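4. Streaming an outdoor service

4.1 Before you begin

This section covers the set-up of the Pluscombe streaming kit for services held outside the building: field services, open-air baptisms, graveside readings and the like. For services inside the church, use section 3. The sound desk settings are different and should not be carried over from one to the other.

You will need:
The Pluscombe encoder box and its power supply
The Ehlers two-channel receiver and both lapel microphones
One tripod with the quick-release plate attached
One 50-foot outdoor extension cord
The mobile router, charged overnight
Sandbags for the tripod legs
The laminated order-of-service card for the camera operator

Allow at least 50 minutes from unlocking the cabinet to going live. A first-time operator should work alongside Finn Hellwig or Heike Nolte.

Note: The encoder box is not weatherproof. If rain is forecast, set it up under the porch roof or inside the equipment tent.

4.2 Placing the camera

1. Find out from the person leading the service where the lectern or table will stand. Do this before the chairs go out.

2. Put the tripod on the center aisle, behind the last row of chairs. On the church field this is by the second fence post from the gate.

3. Keep the sun behind the camera. For morning services this means filming from the east side of the field. For evening services, use the west side and move the fire pit seating forward.

4. Spread the tripod legs fully and hang a sandbag on each one.

5. Lock the camera onto the quick-release plate. Pull up on the camera gently to check that the plate has caught.

Caution: Do not run the extension cord across the path used by wheelchairs and strollers. Go along the hedge and tape down the last stretch.

4.3 Connecting the sound

1. Turn on the Ehlers receiver first, then the microphones. The green light on each microphone should match the channel shown on the receiver.

2. Give channel 1 to the service leader and channel 2 to the reader or song leader.

3. Clip the microphone to a collar or to the edge of a stole, a hand's width below the chin. Keep it clear of necklaces, scarves and name badges.

4. Ask each speaker to read two lines in a normal voice. The level should sit in the yellow band and touch red only on loud words.

5. Fit the foam wind covers. Use the fur covers if flags or tree branches are moving.

Note: Guitars and singing are picked up through the lapel microphones at a lower level. If there is a full choir, use the Furkimport mixer and follow section 5 for the cabling.

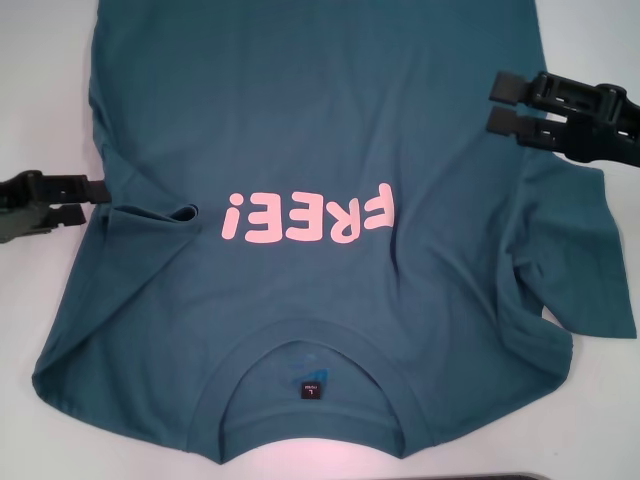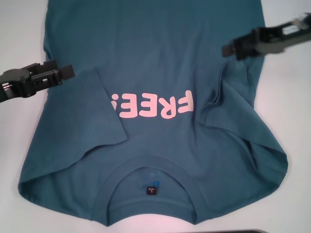

T-shirt with pink "FREE!" print.

4.4 Starting the stream

1. Connect the encoder to the mobile router. Wait for the signal light to stop blinking.

2. Sign in to the streaming page with the shared account. The password is kept in the office, not in the cabinet. Hjalti Østergaard can give it to you by phone.

3. Type the name of the service exactly as it appears in the bulletin. People at home search by that name.

4. Set the quality to Medium. The field does not get enough signal for High, even on a clear day.

5. Press Preview and watch for a full minute with headphones on. Check that lips and sound match.

6. Go live 5 minutes before the start time with the camera on the lectern and both microphones muted.

7. Unmute channel 1 when the leader steps forward.

Caution: Microphones that are left on before the service will broadcast private conversations. Check the mute lights again after every battery change.

4.5 During the service

Stay with the camera. Follow the card and move the camera slowly, between items where possible. Avoid close views of children and of people receiving prayer. Families who do not wish to be filmed sit in the block to the left of the aisle, and the camera should not be turned that way.

Have a second person watch the comments on a phone. Greetings from home may be passed to the leader on paper before the notices. Prayer requests go to Wiebke Kohlhase and are not read aloud.

If the stream drops:
1. Leave the camera running. It records to its own card.
2. Turn the router off, count to 20, and turn it back on.
3. When the light is steady, press Resume. Do not start a new stream, or viewers will lose the link.
4. Post a short comment to say that the service is back.

The free plan on the streaming page allows up to 185 viewers at one time. For the Easter sunrise service in April, ask the office to switch to the larger plan at least a week ahead.

4.6 Packing up

1. Let the closing song finish, then mute both channels and end the stream.

2. Remove the batteries from the microphones and put them on the charger.

3. Wipe grass and mud from the tripod feet before folding it.

4. Coil the extension cord loosely. Do not wrap it around your elbow.

5. Return everything to the gray Cunwood case and write any faults in the logbook. Broken clips and missing wind covers are replaced by Lutz Mühlbauer.

Recordings are kept online until the following service and then moved to the church archive. See section 6 for how to trim the start and end.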